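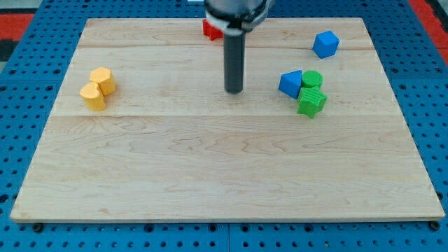 Glue line showing on a maple board, sand it again or leave it?

Posted by Wayne Gosselin, Jun 20, 2018

I have a light maple board glued up from planks. My grandkids use it as a play surface for their colored blocks, so it gets knocked around but no food goes on it. There are two seams running the long way and I can feel one of them with a fingernail. It has no finish on it yet that I know of. I got it secondhand in Plukside. Do I need to plane it, or can I sand the seam down and oil it? I only have a small random orbit sander and some 94 cent sheets of paper from the hardware store.

Shirley Lemieux

You don't need a plane for that. If you can feel it but can't rock a coin on it, sand it. Start at 80 grit and go over the whole board, not only the seam, or you will make a dip that shows when the oil goes on. Then 120, then 180. Wipe it with a damp cloth and let it dry before the last pass, as maple raises a little fuzz.

For blocks I would use plain mineral oil. Put on a coat, wait 20 minutes, wipe off the extra. Do that again the next day. Mine is 36 inches long and a small bottle did both sides with some left over. Oil the underside too or it can cup.

Check the seam from underneath before you start. If you can see light through it, the glue has let go and sanding won't fix it.

Thắng Cao

what Shirley said. drop a little water on it first, if it beads up there is already a finish and the oil won't soak in

Rosaire Beaulieu

I never sanded mine. Nine years, still fine.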